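Setting up a pair of hand-held grippers before a session

These steps are for the Pliltix pair we use at Trodivholm. Do both grippers, left first.

1. Put the wrist strap on before you pick up the gripper. Check that the marker cube sits square on its mount and press down each corner.
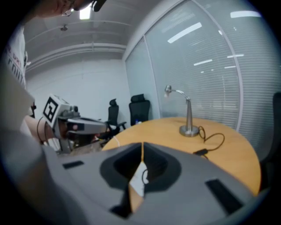

2. Open and close the fingers 30 times. If they drag, look down the opening in the housing and move any wire clear of the slot - tweezers are fine, a screwdriver is not.

3. Stand at the table with the lamp, its cable and the power strip within reach. Hold both grippers low, with the markers facing up, and check that the overhead view picks up both.

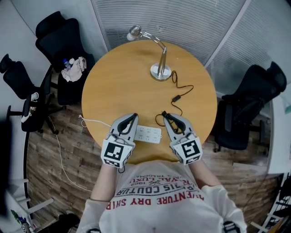

Laine Ķēniņš wrote that her left marker kept dropping out until she wiped it with a dry cloth. Try that before changing any settings.

4. Bring one gripper across in front of the other and hold still. Both markers should stay tracked. If one is lost, reseat its cube and go back to step 3.
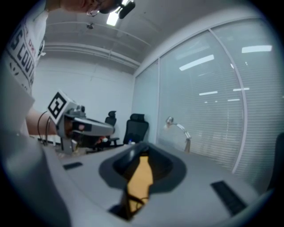 Svitlana Lysenko

Updated May 5, 2020. Finger pads are now part 1068. The old ones still fit.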